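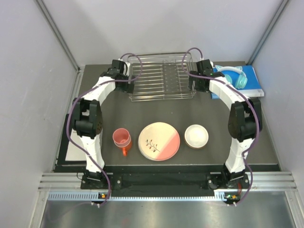
Figure 1. The wire rack on the dark work surface, with one gripper at each end.

Wire Racks for a Shared Kitchen: Storage, Drying and Handling
Student project report, spring term
Lenni Keskinen
1 July 2026

1. Background

In the student house in Trondivville we share one kitchen, and the counter beside the sink is always full. Plates, lids and cups stand on towels, and the towels stay damp until the evening. In the house meeting it was suggested to buy a bigger drying cabinet, but the wall is too short for it. I chose therefore to study a smaller thing, namely the rack itself, and to ask what kind of wire rack is best for a kitchen where many people put things down without much thinking.

My supervisor asked me to limit the work to metal wire racks. Plastic trays and bamboo racks are not part of this report, although I had one bamboo rack at home and have opinions about it.

2. The racks

I compared 4 racks. Two were bought from a kitchen shop in Prulluvby, one was found in the storage room of the house, and one was lent from the school. In the text I call them A, B, C and D. Figure 1 shows rack D. It is silver, wide and rectangular, with raised wire sides and parallel crossbars. The wires in the left part run horizontally, and right of the center there is a rectangular section which looks like mesh. After this section come more narrow crossbars.

Rack A is flat and has no sides at all. Rack B has high sides and a separate cup for forks and spoons. Rack C is the old one from the storage room, and its coating has come off in the corners, so rust has started there.

3. Method

The work was done in May. Every rack stood in the kitchen for 7 days in the same place, between the sink and the bread shelf. I did not tell the other residents which qualities I was looking at. They only knew that the rack would be changed sometimes. In the evening I wrote down what was on the rack, what had been put next to it, and if the counter below was wet when I touched it with a paper.

I also made a short form with questions, which was hanging on the refrigerator door. In total 129 notes were written in the forms and in my own notebook. Many of them are very short, for example "ok" or "where is the old one".

4. Observations

4.1 The sides
The sides were more important than I expected. On rack A the plates had to lie flat or lean against the wall, and small lids slid off when somebody took a cup from the middle. On racks B and D the things stayed inside. The high sides of rack B made it difficult to see small items, and a garlic press was lost there for two days.

4.2 The distance between wires
A wide distance lets water go down quickly, but thin handles fall through. A knife hung through rack C with the point down, which I consider dangerous. For rack D people used the mesh part for small items, such as bottle caps and the parts of the coffee maker. There was no sign that asked them to do this. One resident wrote that it was "the only place where my tea strainer does not disappear".

4.3 Lifting and moving
A wide rack is not easy to lift with one hand. When rack D was lifted at one end, the other end scraped on the counter. It is better to hold it at both ends, and then it stays level also with some plates on it. Rack B was heavier, and most residents pushed it instead of lifting, so the rubber feet came off.

4.4 Cleaning
Rack A was cleaned in one minute. Rack D needed a brush in the mesh section, where tea and flour were collecting. I did not find a quick way for this. Rack C could not be made clean at the rusty corners.

5. Recommendation

I recommend a rack of the same type as D, with a tray under it. The tray must be a little longer than the rack on the sink side. Rack B is also acceptable if the house prefers to keep forks and spoons separate. Rack C should be thrown away.

The length of the test was short, and there was a holiday in the period of rack A, when fewer people cooked. The results for rack A are for this reason less certain. If the work is continued, I would test rack A again and measure how much water stays on the counter after one hour.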